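Rewriting the sorting stack, part two. Part one was perception and I posted it last week, so this is mostly planner and control.

3 min read

The task is simple. Toy fruit goes in the basket with the "fruits" label, other stuff goes in the other basket. The planner gets the label text from the head camera and matches it to the nearest basket. All of it runs inside Flesanik, our task layer.

Old version was one big state machine. It had 14 states and every one of them had its own idea of what a timeout was. Guilan Bai wrote the first half and I wrote the second half, and you could tell where the handoff was.

New version is a behavior tree. The leaves are small: look, choose object, choose basket, plan reach, close hand, check hand, plan place, open hand. Each leaf returns success, failure or running. The timeout lives in the parent node and is set in one file.

18 likes, 4 comments

The part that took longest was the pre-grasp pose. The arm planner treats the hand as a single collision box. That's fine for moving through open space and bad near the table, where it rejects most of the useful poses because the box overlaps the fruit.

Yuxi Xia's fix was to swap collision models near the target. Outside 4 cm we use the box. Inside 4 cm we use a capsule per finger segment and allow contact between the thumb and the target object only. The check costs more per query but we make far fewer of them.

Hand by the red fruit, head camera for two of these, room camera for the other:

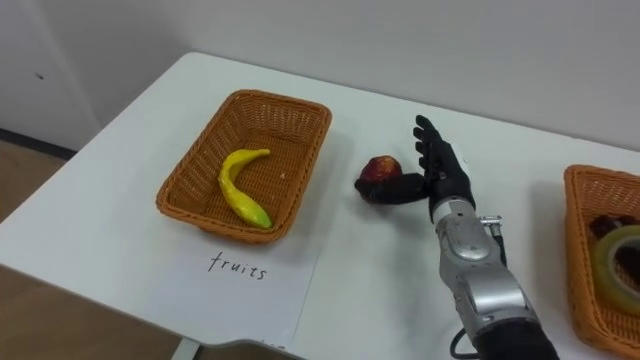
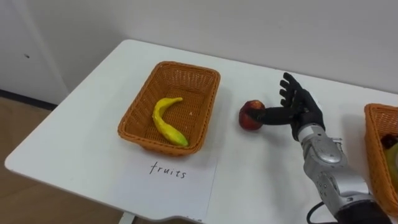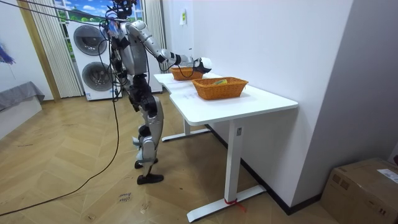
Label reading next. The detector finds paper first, then runs text recognition on the crop. Handwriting is fine if it's black marker and close to level in the crop. We rotate the crop using the long edge of the nearest basket before reading it. That one change fixed most of our misreads.

If the reader returns something that isn't in the category list, the planner used to pick the closest string. I took that out. Now it returns failure and the tree goes back to look. After three tries it stops and prints the crop path in the log.

Matching a label to a basket is still plain distance from the paper's center to the basket rim on the table plane. Lautaro Paredes wants a learned model for this. I want to see it fail first. In 511 logged runs it has matched the wrong basket zero times.

26 likes, 2 shares

Choosing what goes where is a lookup table right now. Object class on the left, category on the right. I know. A language model sits behind a flag in the config and the table wins if they disagree.

Some numbers from the replay set, which is 1103 recorded grasp attempts. The old planner found a valid reach on 71 percent. The new one finds a valid reach on 93 percent. This is planning only. It says nothing about whether the hand holds on to the thing afterward.

Holding on is a separate problem. Check hand looks at finger motor current and joint position. If the fingers close further than the object's width allows, we call it a miss. Works for round things. For a banana the width depends on where you grab it, so that threshold is loose and I don't trust it.

Shengli Zheng asked why we don't check with the camera. We will. The back of the hand covers a lot of the object from the head view, so it needs the second camera, and the two clocks have to agree first. They drift. Gotik, our logger, now stamps both streams on arrival and stores the offset next to each clip.

9 likes, 6 comments

Tooling note for anyone doing the same port: write the replay tool before you write the tree. I did it the other way around and spent days rerunning things on hardware that I could have run at my desk.

Also, log the reason when a leaf fails. A bare "failure" is useless. Ours now carry a short code and the pose that was rejected, and Hongmei Lu made a viewer that draws the pose over the camera picture.

Open items: place poses when a basket is already half full, the banana threshold, and a slow leak in the node that publishes the tree state. The leak is mine. I'll post the viewer code once I've taken our hostnames out of it.

31 likes, 5 shares, 7 comments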